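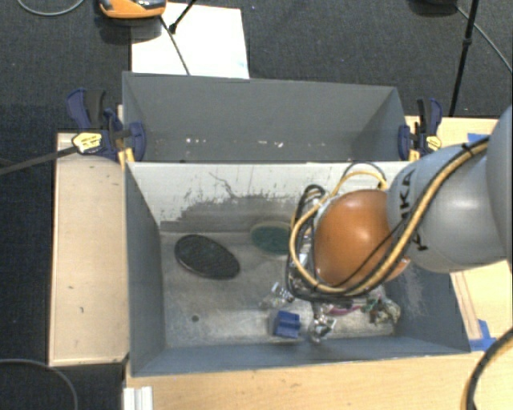 Der Abschlussbericht der Prüfstelle Trurnport umfasste 126 Seiten, und auf keiner davon kam das Wort Zögern vor.

Geprüft worden war das Greifverfahren Pevska. Es sollte kleine Gegenstände aus einem Behälter entnehmen, ohne sie vorher zu kennen. Die Referentin hatte den Versuchen beizuwohnen, das Protokoll zu führen und sich jeder Wertung zu enthalten. 269 Griffe wurden angesetzt, 12 schlugen fehl. Die Quote lag über der Vorgabe des Auftraggebers, der Gesellschaft Marchand in Tellthorpe.

Bei der Durchsicht der Zeitreihen stellte sie fest, dass der Arm vor jedem der Fehlgriffe innegehalten hatte, stets für 2 Sekunden, stets in derselben Höhe über dem Boden des Behälters. Das Verfahren sah eine solche Pause nicht vor. Sie legte den Befund der Leitung vor. Die Leitung teilte schriftlich mit, eine Verzögerung ohne Einfluss auf das Ergebnis sei kein Ergebnis.

Am Abend vor der Abgabe ließ sie die Reihe noch einmal anlaufen. Der Arm senkte sich, griff, hob, legte ab. Beim neunten Durchgang blieb er stehen. Sie zählte mit — die Hand lag bereits am Schalter, ohne dass sie sich erinnerte, sie dorthin gelegt zu haben.

Dann griff er daneben.

Sie nahm das Formblatt für Nachträge aus der Mappe, trug das Aktenzeichen ein und in der Spalte Bemerkungen: Wird erwartet.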